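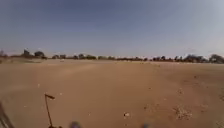

Soil water, session 4. Last week was infiltration, so start from there: rain lands, some goes in, some runs off, some sits and evaporates. What decides the split? Mostly pore size, slope, and what is growing on top. Bare sandy ground like this, no grass on it at all, has big pores and drains fast, but the top few millimetres dry out and then the wind gets hold of it. Clay the other way round. Tiny pores, slow to wet, slow to let go.

Terms you need: field capacity (what's left after free drainage), wilting point (plant can't pull any more out), available water = the gap between the two. Sand has a small gap. Loam the biggest. People always mix up total water and available water in the exam, please dont.

Worked sum, from the Vosby plot. Root zone 600 mm deep, available water 18 per cent by volume. 600 x 0.18 = 108 mm. Allow half of that before irrigating, so 54 mm. Crop uses 6 mm a day, so nine days. Check units every time. 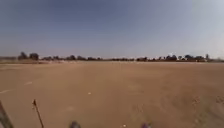
Handout no. 18

Wind and shelter. A line of trees slows wind on the lee side, effect measured in tree heights, strongest close in and fading with distance. Gaps are bad news, air squeezes through and speeds up. A long tree line on the horizon, with gaps in it, does very little for the middle of a big field. Sikora's chapter has the diagrams, ignore his table 2, wrong units.

Evaporation from bare soil goes in two stages. Stage one, surface wet, weather sets the rate. Stage two, surface dry, soil sets the rate and it drops off quick. Mulch mainly helps in stage one.

Reading: Witkowska notes on capillary rise, all of it. Tomaszewski only if you are doing the Fultden project. Lab groups swap in Febuary, list on the door. Bring the 100 ml cylinders back, rinsed.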